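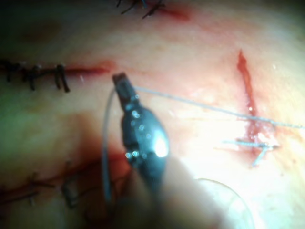
Posted Friday, March 2, 2018, by the Tekville open day correspondent (me, self-appointed)

Right, I've got a cup of tea and a very slow train home from Gristau, so you're all getting the full report on the surgical robot open day. Mute me now if you're squeamish!

First thing: it was heaving. They'd put out 50 chairs for the morning demo and people were standing three deep behind them. I got there early (smug) and had a seat near the front, next to a big screen.

The day was put on by Kitelier, who do the training side, and the system they were showing is called Thevar. I'd pictured a sort of metal person in a mask. It's arms on a stand, and someone sitting at a console a few steps away with their head down, working the lot by hand.

So the robot isn't deciding anything. I asked, because I knew my mum would ask me. The person at the console moves their fingers and the little jaws move too, only much smaller. The woman doing the talking was very firm on this and I think she gets asked it 10 times a day.

The demo was stitching. Practice cuts in tissue, several of them, some already closed up with dark thread and some still waiting. I thought I'd have to look away and I didn't, I was leaning forward like it was the snooker.

What got me was the thread. You see it pulled out long and pale from the tip of the jaws, right across everything, and all I could think was how I can't sew on a button without tying myself to the chair.

There was one cut on the screen with a row of neat little black stitches along half of it and then just a thin red line where they stopped. I badly wanted that one finished. I'm the same with a half-mown lawn.

Up close on a big screen the red ones are properly red, mind you. The chap on my left went off for "a breath of air" and came back with a sausage roll, so he can't have been that bad.

Someone asked how long it takes to get good. The answer was a lot of hours on exercises before you go anywhere near a patient, starting with moving rings on and off pegs. Stitching comes later. Knots come later still, and apparently everyone hates knots.

Then we got a go!! Not on the tissue, obviously, on the pegs. You put your thumb and finger in two loops, and you look into the viewer, and it's all in 3D and suddenly your hands are tiny. I dropped the ring four times. A girl of maybe nine went after me and did the lot without stopping.

The odd bit is you can't really feel anything. You go by what you see, so if the thread looks tight, it's tight. I kept squeezing harder as if that would help.

Moans: the queue for the console was far too long, the microphone cut out whenever anybody said anything interesting, and £4 for a flapjack. Also the signs from the station send you round the back of a car park.

By lunch they'd clicked 527 people through the door, and I reckon around 400 of them were in front of me for the loo.

They're doing it again in June and I've already put my name down. Going to practise with tweezers and a bowl of Polos until then. My stop's next, bye!

Last updated: 21:14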